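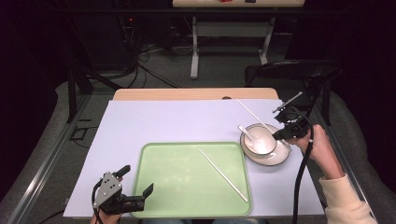

# Niveo is opening its supper room in Prernden, and the soup is on us

I'm Murray Kerslake, and I've been making soup for other people for most of my working life. In December I get to do it in a room of my own! Niveo opens its doors in the old rope store in Prernden, right behind the ferry landing, and for opening night we're giving away 600 bowls. First come, first served, from 4 p.m. until the pots are empty.

We're a noodle and broth place, mostly. The menu has 16 dishes on it (it was a lot longer until Fabrice Besnard, my co-owner, went at it with a pencil) and three of them will change with whatever the Kairys farm sends down the hill. Expect a lot of leeks this winter. I like leeks, so I'm not sorry.

The bowl we'll be handing out on the night is our barley miso broth with wheat noodles, charred cabbage and a spoonful of chili oil if you want it. There's no meat or fish in it. If you can't eat wheat, ask at the counter and we'll swap in rice noodles — they're cooked in a separate pot.

## The room

Heino Navickas did the building work and kept the old beams, plus the iron hoist over the door, which doesn't lift anything now but looks great. The benches came from Pravwood, the joinery over the river. There's a low counter along the window for anyone eating alone, and a step-free way in from the yard side.

## What Fabrice says

"Murray wanted to open in August and I said nobody wants soup in August," says Fabrice. "We argued for a week. Then we found out the floor wasn't finished, so that settled it."

## After opening night

We'll be open for lunch and supper, with takeout until 9 p.m. You can bring your own container for takeout if it has a lid that fits. We don't take bookings for small groups, but if you're a big noisy party, call first and we'll push some benches together.

**Press:** Justinas Raudsepp is looking after visits and interviews for us. Leave word for him at the Niveo counter any afternoon, and come hungry.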